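Sourdough, week whatever

Quick one tonight, bread's in the oven and I've got till the timer goes.

So. The starter. Still alive! Two months nearly, which is longer than I kept the basil. Feeding it morning and evening, 50 grams flour, 50 water, stir, lid on loosely, back on top of the fridge. I was doing it by eye before and it went like paint. Scales are better. Obvious to everyone but me.

Glenys Quinlan left a comment on the last post asking why my loaves come out flat and the answer is I was leaving them too long. Overnight on the worktop in February, fine, kitchen is freezing. Overnight now, not fine. Came down at six to a bowl of soup. Baked it anyway, ate it anyway, toast mostly. So now it goes in the fridge once it's shaped and I stop fiddling with it.

Flour. Been getting the strong white from the mill shop at Kurnudcombe when I'm over that way, and a bag of their rye for the starter. Rye wakes it up no end. Tried a supermarket wholemeal in between and the dough just sort of sulked. Might have been me, might have been the flour. Will try again when the bag's finished becuase I'm not wasting it.

Current recipe, for those who asked:

300 g strong white
80 g starter, fed that morning
202 g water (yes 202, I overpoured once and it was the best one so far, so that's the number now)
small spoon of salt

Mix, leave it half an hour, fold it a few times over the afternoon. Shape, basket, fridge. Next day into a very hot pot with the lid on, lid off for the last bit. It makes a small loaf. Two days if I'm on my own, one if my sister's here.

Scoring still rubbish. Noeline Rakena does wheat ears down the side of hers with a razor blade and I can't manage one straight line. Mine drags. She says wetter blade, colder dough. Did both. Still drags. New blade probably, mine's been in the drawer since I dont know when.
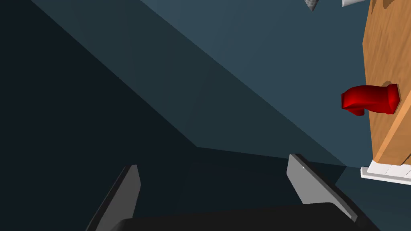
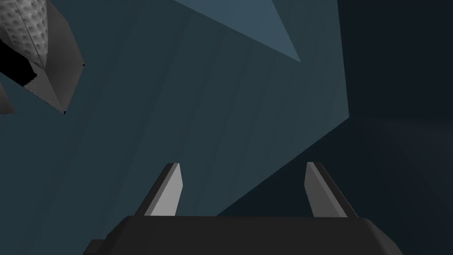 Anyway the pot. I've been using the old Castora one with the chipped lid and it's fine, but it weighs a ton and I've burnt the same bit of wrist twice now. Baking paper sling, that's the tip, lower the dough in and keep your hands out of it. Wish I'd started with that. Elfriede Buschmann bakes hers on an upturned tray with a roasting tin over the top, no pot at all, and her crust is better than mine so what do I know.

Next up is a seeded one. Sunflower, linseed, bit of honey maybe. I gather you soak the seeds first or they pinch all the water out of the dough. If anyone's got amounts that work for a small loaf, put them in the comments please, I'll only guess otherwise.

Timer's going. Off to take the lid off.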